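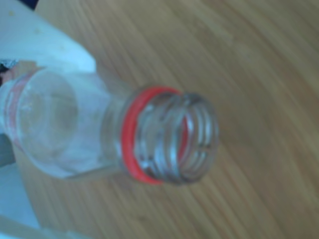 What has to be done before a Vi cell can be put to work? The arm must be fixed firmly, its joints set to their zero positions, its cameras aimed, and the location of the drop box recorded.

The Vi cell is a small tabletop robot station used for picking up empty plastic bottles and placing them in an open box. It was designed at Tavness, a workshop in Pristville, and is built from printed parts and hobby-grade servo motors. The name Vi refers to the arm alone in the earliest documents, but later came to cover the arm, its cameras, the table area and the box together. The cell is used mainly for teaching and for testing control software.

Construction

The arm is made of white 3D-printed brackets and plates, with the servos exposed between them. It reaches down toward the work surface and ends in a gripper with a tapered finger. The servos are joined in a chain, so that each motor passes power and signals on to the next. A fault in one wire can therefore stop every joint beyond it.

No special table is required. The Tavness setup guide asks only for a level surface that does not rock, with enough open space for a bottle to lie on its side without touching the box. Wood, painted board and plain laminate have all been used. Glass is discouraged because of its reflections.

Setup

Setup begins with the mount. The clamp or base is tightened, the arm is pushed lightly by hand with the power off, and the fastening is checked again. The joints are then moved to their marked zero positions and the values are saved. A joint that has been saved even slightly away from zero will cause the fingers to close beside the bottle.

The box is placed next, within reach of the arm at full extension. Its position is stored by guiding the open gripper to a point above the center of the box. Bottles are used empty and without caps. The ring left on the neck may remain in place, and operators often find it a convenient mark when judging whether the gripper is approaching the correct end of the bottle.

Clear plastic is a difficult material for the cameras. A labeled bottle is easier to locate than a bare one, and the guide advises running the first trials with the label facing upward. Focus is set with a bottle lying on the table at the usual working distance, and the lighting is then left unchanged until the trials are complete.

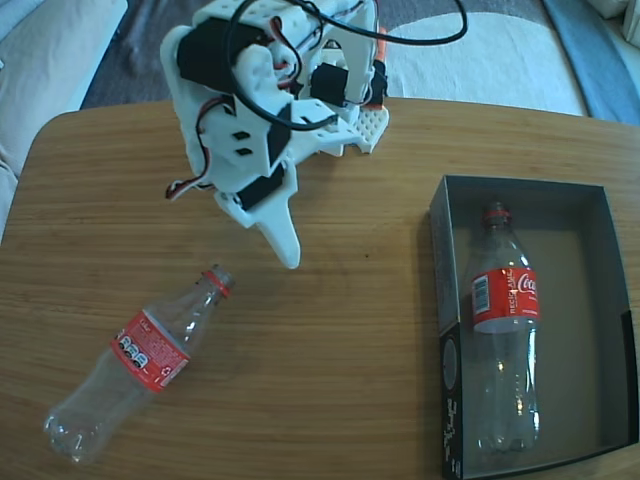
Routine care

Care of the cell is divided into checks made before each session and work done at fixed intervals. Before a session, the operator looks along the servo wires for pinched or stretched sections and moves each joint through its range by hand. Cables are given enough slack to follow the arm through its full travel. A cable that is too tight pulls on its connector, while one that hangs too low can catch the rim of the box.

The fingertips are wiped with a dry cloth. Sugar residue from bottles is the most common cause of a bottle failing to release, and rinsing the bottles in advance largely prevents it.

After 2000 cycles, the screws on the printed brackets are tightened and the zero positions are saved again. Printed plastic gives slightly under repeated load, and the screw holes nearest the base tend to wear first. Pristville users keep a written log of cycles, because the counter in the early control software was cleared whenever the power was removed.

Repair

Most repairs involve the servos. A failing servo usually runs hot, makes a grinding sound, or holds its position poorly when the arm is extended. Replacement takes almost 3 hours for a first attempt, most of it spent on removing and rerouting wires. The new motor must be given the same identification number as the old one before it is connected to the chain. If two motors share a number, both will respond to the same command.

Cracked brackets are reprinted and not glued. Penton, a supplier of printed parts, sells a replacement set with thicker walls, which adds weight to the arm and requires the zero positions to be saved again. The fingers are treated as consumable parts and are changed in pairs.

Checking after repair

After any repair, the cell is tested with a single bottle laid on its side in the open part of the table. The arm is run at reduced speed to a point above the bottle, then lowered, and the gap on each side of the fingers is compared. The test is repeated with the neck pointing in several directions before normal speed is restored. 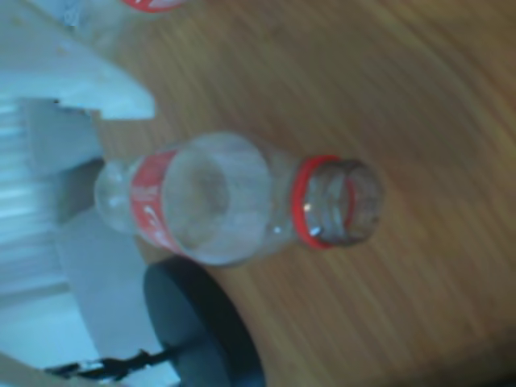 One reader has commented that the single-bottle test is too lenient, and that a repaired arm should also be tried with a bottle already standing in the box, where a small error in height is more likely to show. The Tavness guide leaves this second test to the operator. Later copies of the guide include it as an optional step, to be carried out at reduced speed.

Storage

When the cell is not in use, the power supply is disconnected and the arm is folded so that no joint carries the weight of the gripper. The box may be left in place if its outline has been marked on the table.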